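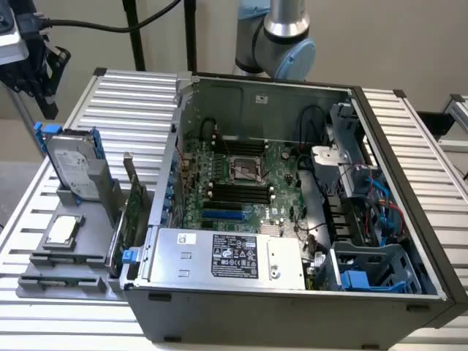 The disassembly cell, with the parts fixture to the left of the open chassis.

Gripper Comparison for Desktop Disassembly: Notes from the Bench
28 Oct 2021

Since August the bench at Rollham has been used to compare two parallel grippers on a single class of work, the removal and refitting of parts in a tower computer. The chassis is laid on its side with the panel off. Parts are presented in a gray plastic fixture, which holds a hard drive upright between its blue rails, an expansion card on edge, and a processor flat in a pocket.

The grippers under review are referred to by the names of their suppliers, Jurkley and Rido. Both were mounted on the same arm and run from the same controller. Each was given 160 attempts, divided among the drive, the card and the processor. An attempt was recorded as complete only if the part was seated without a second approach.

The Jurkley unit has the longer stroke and the heavier body. It performed well on the drive, where the rails give the fingers something firm to close on. It was less satisfactory on the card. Its fingers are wide at the base, and on 13 attempts they touched a neighboring part before the card had reached its slot.

The Rido unit is narrower and closes more slowly. Its force setting is adjusted in small steps, and the manual explains these poorly. Around 30 attempts were spent finding a value that would hold the processor by its edges and release it cleanly. Those attempts were excluded from the comparison.
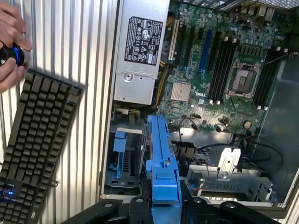 Camera placement had a greater effect on the results than had been expected. The fixed view is adequate for locating the chassis and the fixture, but it gives little help once the gripper is over the board. The wrist view shows the socket and the memory slots clearly from a moderate height. At close range the fingers take up the bottom of the view, and the last part of the approach must be planned in advance. Tilting the wrist camera by 6 degrees improved matters for the Rido and made no measurable difference for the Jurkley.

The controller was left at its default settings throughout, apart from a reduced speed limit near the board. Cable routing remains unresolved. The present arrangement limits wrist rotation in one direction, and several drive approaches had to be reversed for that reason.

On present evidence the Rido is preferred for the card and the processor, and the Jurkley for the drive. A set of Bauerfeind fingertips with a softer face has been ordered for both units. The card attempts will be repeated when they have been fitted, using the same fixture and the same starting positions.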